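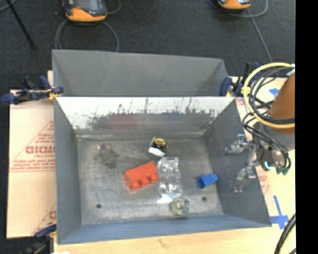
Week 6 handout – When the bag doesn't turn up

Mon 1 September | Meron Gashaw
Travel Services, evening stream
3 comments | 12 shares

Hi all. A few of you missed last week because of the assignment deadline, so I've put more into these notes than I normally would. Read them before the tutorial and bring the claim form with you, the long one with the grey boxes.

We finished delays and cancellations last time. Now it's baggage, and I'll admit I like this topic better. People get very cross about a late flight but they get properly upset about a suitcase, and you'll be the one on the other side of the desk.

Four words you need to keep apart

Delayed – the bag exists, the airline expects to find it, and the passenger hasn't got it yet.

Lost – the airline says it's gone, or enough time has passed that the law lets the passenger treat it as gone. Under the Montreal Convention that's 21 days after it should have arrived.

Damaged – it came back, but in worse shape than it left.

Pilfered – it came back with something missing. Students forget this one every year! Most airlines handle it as partial loss, and the arguments are nearly always over proof.

Time limits

Please learn these, they're short. For damage to a checked bag, the written complaint has to go in within seven days of getting the bag. For delay, it's 21 days from when the bag was handed over to the passenger. Court action has a two-year limit. A chat with someone at the baggage counter is not a written complaint, however nice the someone was. I had a client years ago who'd spoken to the counter staff on four separate visits and hadn't put one word on paper, and we got her nothing.

The report at the airport (you'll hear it called a PIR, property irregularity report) is a good start and I'd always want to see one in the file. But don't assume it does the job of the complaint. Read what the airline's conditions say and send the letter anyway.

What can be claimed while the bag is missing

Reasonable things, bought because the bag wasn't there. Toothbrush, underwear, a shirt for the meeting. If somebody's flown to a wedding and their suit is in another country, hiring a suit looks reasonable to me. Buying three suits doesn't. Between those two you have a lot of room, and that's where most of your working day will go.

Some airlines offer a flat daily amount. Your client can take it, but check whether they're being asked to sign away anything else when they do.

Worked file: the Gelano trip

We'll go through this one together in class. The carrier is Tatari, the ground handler is Bogale, and the client is a home renovator who flew in for a trade show at Sodus with one checked bag.

Bag delayed eight days. PIR filled in at the airport on arrival. The client spent $72 on toiletries and basics the first night, then $38 on a phone charger the next morning. Receipts for both. There's also a claim for $3,207 in lost work, with no paperwork at all behind it except an email the client wrote to himself (yes, to himself).

Tatari has told him to take it up with Bogale. Bogale has told him to take it up with Tatari. Think about who the contract of carriage is with before you answer, and don't be thrown off by whose logo is on the letter.

Things to have ready for the tutorial:

1. Which parts of the claim would you put forward straight away, and with what attached?
2. What would you ask the client for on the lost work?
3. The last day he can send a written complaint, if the bag came back on 12 June. Count it out on a calendar, please, don't guess.
4. A first letter to the airline, one page at most. Plain words. No "heretofore".

A note on liability caps

There is a ceiling per passenger, set in Special Drawing Rights, and it gets reviewed every few years. I haven't printed the number because old handouts float around forever and I keep finding the wrong figure in essays. Look up the current one and write down the date you looked. A passenger can lift the cap by making a special declaration of interest at check-in and paying extra if asked. I've met hardly anyone who has done it, but it does come up in the exam.

Travel insurance is next week. Bring a real policy if you have one at home, the full wording and not the glossy summary.

Last updated: week 6, after the Tuesday group spotted my typo in question 3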